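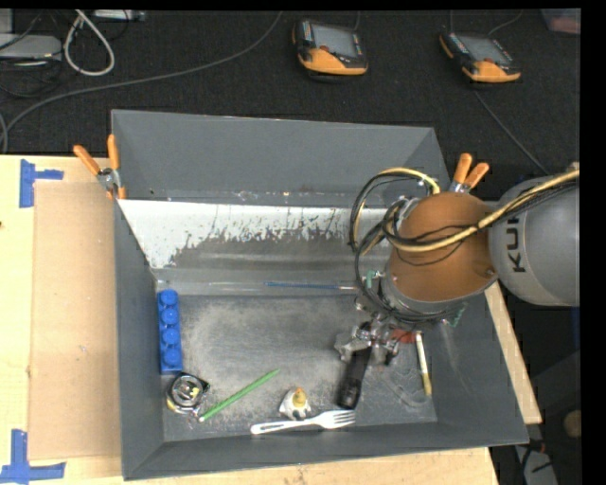
A robot arm reaching into a dark grey bin on a wooden tabletop.

Tarmont changes cutting method for Flullen folding paper

2019-05-17

Paper maker Tarmont has altered the way it cuts its Flullen range of origami paper after folders reported that sheets sold as square were slightly longer in one direction. Packs cut by the new method are leaving the company's works at Brenidach now and should reach most craft shops over the coming weeks. Price and pack size stay the same.

The fault affects the large sheets, sold as 22 cm squares. On the worst of those returned to the company, one side was 2 mm longer than the other. An error of that size makes little difference to a simple box or boat, where there are few folds and any mismatch can be lost under a flap. It matters much more in models that begin with a grid. Each crease is placed by reference to an edge or to an earlier crease, so the difference is carried through the whole pattern, and points that ought to meet at the centre fall to one side of it.

Complaints were first received in January, mostly from people folding tessellations and jointed animal models. Several had noticed that a diagonal crease did not run cleanly into both corners. Tarmont at first put this down to damp. Paper takes up moisture from the air and swells, and it does so more across the grain than along it, so a sheet that is square in a dry room can be measurably out of square in a humid one. Samples were left to settle in the works laboratory at a steady humidity and measured again. The difference became smaller but did not go away.

"Some of it was the weather and some of it was us," said Greer Dalgleish, who is in charge of finishing at Brenidach. "Once the sheets had settled we could see the long side was always the same side, and that pointed straight at the second cut."

Flullen paper is made on a reel, cut into wide sheets, stacked and then trimmed by guillotine in both directions. Under the old method the stack was trimmed along one pair of edges, turned by hand through a right angle and pushed up against a back stop for the second pair. The coloured face of the paper is smoother than the white face, and in a tall stack the upper sheets tended to creep forward a little as the clamp came down. Sheets near the bottom were cut true. Those near the top were not, which explains why good and bad sheets turned up in the same pack.

The stacks are now shorter and the clamp closes in two stages, with a light first pressure to push out the air before full pressure is applied. A side stop has been added so that the stack is held on two edges during the second cut. The blade is changed more often as well, as a dull blade drags the top sheets and leaves a faint burr that can be felt along the coloured side.

The company measured nearly 3,000 sheets cut by the new method before it released any for sale. It has not published the full results, but says that every sheet was within its new limit for squareness, which will be printed on the back of the pack.

The grain direction will also be marked for the first time, with a small arrow on the wrapper. Folders who wet-fold, or who make models with long narrow legs, often want the grain to run a particular way. Until now they have had to find it by bending a sheet gently in each direction and feeling which gives less resistance.

The designer Domínguez, whose seated hare is supplied as a diagram in the larger Flullen packs, has redrawn the first page of the instructions. The old version started with both diagonals. The new one starts with a single diagonal and asks the folder to check the corners before going on — a test that works with any make of paper. If the corners do not meet, the sheet should be trimmed with a steel rule and a sharp knife, taking the excess from the longer side only.

New packs can be told from old ones by the arrow. Shops may sell their remaining stock, and Tarmont says that anyone who has bought an affected pack can return it, opened or unopened, to the place of purchase for a replacement. Part-used packs will be accepted provided at least 2 sheets are left unfolded for measurement. The small sheets are cut on a different machine and are not affected.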